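Goodbye to my 592-line config file

September 11, 2019

So I finally did it. I deleted the big config file from Trundarley, my little side project that pulls down weather station readings and turns them into graphs. If you've been reading this blog for a while you'll know I've been complaining about that file since March, and it had grown to 592 lines of YAML that I was honestly a bit scared to open.

How did it get that big? Copy and paste, mostly. Every time I added a new station I grabbed the block for the last one, changed the name and the URL, and moved on with my life. Then I'd want a different polling interval for one of them, so in went another key. Then a retry limit. Then a second retry limit (don't ask) because the first one was spelled wrong in half the blocks and the parser just shrugged and used the default.

That last part is what got me, by the way. I spent a whole evening trying to work out why one station kept getting hammered with requests, and the answer was "retrys". One letter! The code looked for "retries", found nothing, and carried on quite happily.

What I've done now is split it into 2 pieces. There's a tiny defaults file, 20 lines long, and then one small file per station that only lists what's different. On startup the loader merges them and checks every key against a schema. If it sees a key it doesn't know, it stops right there and tells you the file and the line. I can't tell you how nice it is to have a program yell at me about my own typos.

I wrote the checker myself, in roughly 100 lines of Python – probably more than it needed, but I wanted decent error messages. I know there are libraries for this and I'm sure they're great! I just like knowing where everything is.
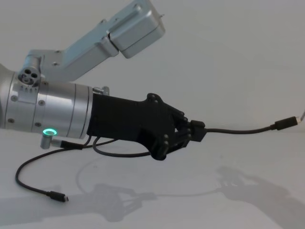
Robotic hand holding a black cable

A couple of things still bug me. Lists don't merge the way I'd like: if a station file has its own list of sensors, it replaces the default list completely. Sometimes I want that and sometimes I really don't, and I haven't come up with a syntax that isn't ugly. I tried a plus sign in front of the key name and hated it by the next morning.

The other one is secrets. The API tokens are still sitting in a separate file that git ignores, and I copy it to the server by hand. It works, but I'd like to move them somewhere better before I add any more stations. If you've got a setup you like for this, leave me a comment – I'm all ears.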